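Chapter 7
Planning in a Cluttered Kitchen

Up to now the robot in our exercises has had one thing to pick up and a bare surface to put it on. In this chapter the surface fills up. The software must decide what to reach for first, what to leave alone, and where there is still room to set something down.

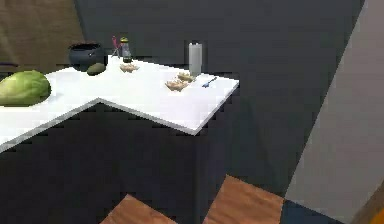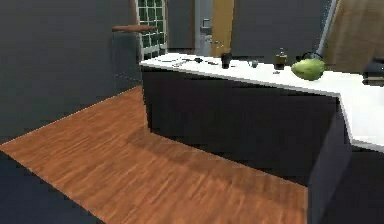
Department of Mechanical and Control Engineering, Escombe Technical College — Course Reader in Robot Software

7.1 What the planner is given

Both figures come from the simulated kitchen used in the rest of this book. The counters are white on dark bases, and the objects on them are the ordinary contents of a kitchen. A person glancing at the first figure would say there is a pot, an avocado, a pair of scissors and some bread, and would know at once which of these could be pushed aside and which should be lifted. The planner has none of this knowledge unless we supply it.

What it does have is a list. In our software, called Brunton, each object on the list carries four entries: a name, a pose, a simple collision shape, and a set of grasps. The pose says where the object is and which way it is turned. The collision shape is usually a box or a cylinder slightly larger than the object itself. The grasps are stored hand positions, given relative to the object, from which the fingers can close on it.

In simulation the list can be read straight from the simulator, with no error in it. On a real robot it has to come from cameras, and it will be incomplete. We will use the perfect list through Section 7.5 and then take it away.

7.2 Reachable, graspable, movable

These three words are often mixed up in student reports, so we define them here.

An object is reachable if the arm can bring the hand to it without hitting anything. It is graspable if at least one stored grasp can be carried out from where the hand arrives. It is movable if, once held, it can be carried away along a path free of collisions. An object may pass the first test and fail the second. The large green fruit in the second figure lies close to the front edge of the counter, and an arm coming from the front would have little trouble getting near it. Directly behind it is a thin arched handle. A grasp that wraps the fingers around the far side of the fruit has to be checked against that handle, and the planner may need to choose a grasp from above.

The bottle in the same figure raises a different question. It has a narrow neck, which makes for an easy grasp, but a bottle held by the neck can swing. Whether that matters depends on how fast the arm moves. Brunton lets the user set a speed limit for each grasp, and we recommend doing so for anything tall.

Thin objects are harder still. The small blue utensil on the peninsula in the first figure lies against the counter, so the fingers must come down very close to the surface to hold it. If the collision shape of the counter has been padded for safety, the padding may rule out every grasp. Students then see the message "no valid grasp" and look for a fault in the grasp file. The fault is in the padding. Reduce it for the counter only, and only during the last part of the approach.

7.3 Order of tasks

Suppose the instruction is to clear the back edge of a counter. The planner could take the objects in any order, and most orders will work. Some will not. An object in front can block the approach to the one behind it, as the small piece of bread or pastry in front of the jar might for a low, forward reach.

The simplest method is to try an order, plan each motion in turn, and back up when one fails. This is called backtracking search. It is slow when failures come late, but it is easy to write and easy to debug, and it is the method we build first. Citlali Varela, who wrote the first version of the course code, set a limit of 2000 motion queries per task. We have kept that number. A task that uses all of them is reported as failed, even though a plan may exist.

The second method, covered in Section 7.4, works out beforehand which objects block which others and stores the result as a graph. Building the graph takes time, but the search afterward is short. For the practice scenes supplied with this chapter, 158 in all, you will run both methods and compare planning time.

7.4 Before you begin

Install the scene package Ziltero and check that the kitchen loads. Run each scene with the random seed fixed at 66, so that your results can be compared with those of other groups. Set the motion planner to stop after 1000 samples per query. Save the log even when a task fails — the failed logs are needed for Exercise 7.9.

Readers who skipped Chapter 5 should go back to the section on collision checking. The notation here follows it closely, with one change suggested by Tonantzin Beltrán: poses are now written in the counter's own coordinates and no longer in the room's. A counter that bends, as these do, is treated as two rectangles sharing one coordinate origin at the inside corner.

The graph method begins with a single question, asked of every pair of objects: if A stays where it is, can B be removed? We write the answer as one or zero and enter it in a table. The table need not be symmetric. A low object in front may block a tall one behind it while remaining free to move itself.

Related chapters
Chapter 5: Collision Checking with Simple Shapes
Chapter 6: One Object, One Arm
Chapter 8: Planning with Camera Data
Appendix C: Installing Brunton and Ziltero

© Sturari Press. Revised 14 January 2020. Contact the publisher | Back to top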